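September 11, 2023

Studio diary, Cropper catalogue

Morning: the Prenitz panel

Started before eight with the larger of the two Prenitz portraits, the seated girl in the grey collar. Pieter Baloyi had left it face up on the padded trestle with the raking lamp already set, so I went straight to the surface. The craquelure is fine and even over the face and opens into a coarser net across the background. There is a change of direction along the left shoulder that I had missed in June, and it follows the outline of a first position for the arm. He painted the sleeve further out, let it dry, and brought it in by the width of a thumb.

The infrared sheets confirm it, though less clearly than I would like. The underdrawing is in a dry medium, probably black chalk, with one continuous line from ear to elbow. The final contour has no drawing under it at all. I have written this up as a revision made in paint and altered the catalogue entry to match.

Pieter thinks the collar was added at the same stage. I am less sure. The grey passes over the flesh at the throat, but it also stops short of the hair, and a late addition would normally lap over both. Left as an open question, with initials.

Paint sample from the lower edge, taken last month, came back mounted. Two layers of ground, the lower one warm and rather coarse, the upper one a thin grey. The same build was found on the Illis canvas, which helps the dating but does not settle it. Plenty of painters in that town bought from the same primer.

Letters

Chie Noguchi has sent her transcriptions of the family letters, up to the move to Illis. I read them over lunch. The one I wanted is the letter to his sister in which he says the child sat "better than her mother, and asked for less". Earlier writers took the child to be the elder daughter, Odile. Chie points out that the letter mentions a missing front tooth, and on the usual date of the painting Odile would have been 14. Either the date goes or the sitter does.

My inclination is to move the sitter. The younger girl, Berthe, would be about right, and the household account has 2 entries for grey linen in the same quarter. It would also explain why the portrait went to Berthe's side of the family and not to the dealer with everything else. Against this is the inscription on the stretcher, which says Odile in plain ink. The stretcher is a replacement, however, and the hand is not his.

Wrote to Chie to ask whether the tooth could be read as anything else. Her scan is poor at that line and the ink has sunk through from the other side. 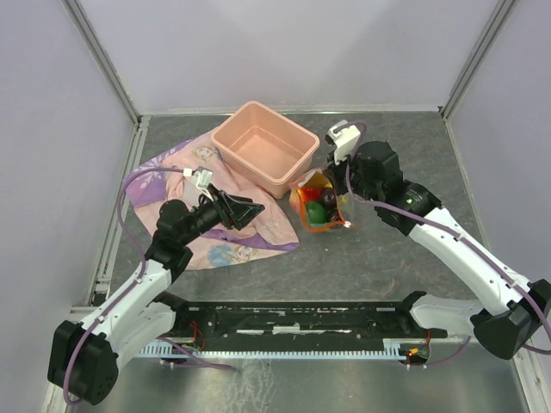
Numbers and insurance

Graham Staniforth rang at two about the loan forms. The lender wants 400 on the form for the small oil sketch and the museum's own list says 2697. These are not two opinions of one thing. The lower figure is the cost of the frame, copied into the wrong column by somebody at the Plitier end and carried forward on each renewal. I have asked Graham to strike it out and have both sides sign the correction. He would prefer a new form. A new form means a new courier quotation, and the last one took five weeks.

Catalogue number 135 is now free again, the drawing having been withdrawn. I would like to close the gap. Callum Ellwood would like to leave it empty so that the cross-references hold. He has already set the index, so he will have his way, with a line of explanation at the foot of the page.

Afternoon: the mother

Three hours on the chapter about the mother, with little to show. The difficulty is that she is documented almost entirely by what he painted. We have the marriage entry, one complaint to a landlord, and then nothing until the sale of the house. The older books fill the space with her temperament, taken from the set of her mouth in the Illis canvas. I have cut all of that from the draft. What is left is short, and I think it should stay short.

I did keep the paragraph on the yellow dress. It is painted in four pictures, the bodice is the same in each, and the skirt is altered twice. Pravesh Ndlovu, who knows about cut, says the second alteration lets out the waist, and he puts it down to the pregnancy with Berthe. He is careful to say that he is judging from paint. I have quoted him with that caution in full, and placed it in the note, where it will do less harm if he is wrong.

To do

Order the stronger lamp for the Prenitz verso before Pieter turns it.
Ask Chie for the original of the tooth letter, or a better scan.
Check the linen account against the printed edition, page and line.
Send Callum the revised caption, with the sitter given as "one of the artist's daughters" for now.
Proofs are due back in December. The sitter's name must be decided before then, as it also runs on the spine of the second volume.

Locked the store at half past six. Humidity steady all day.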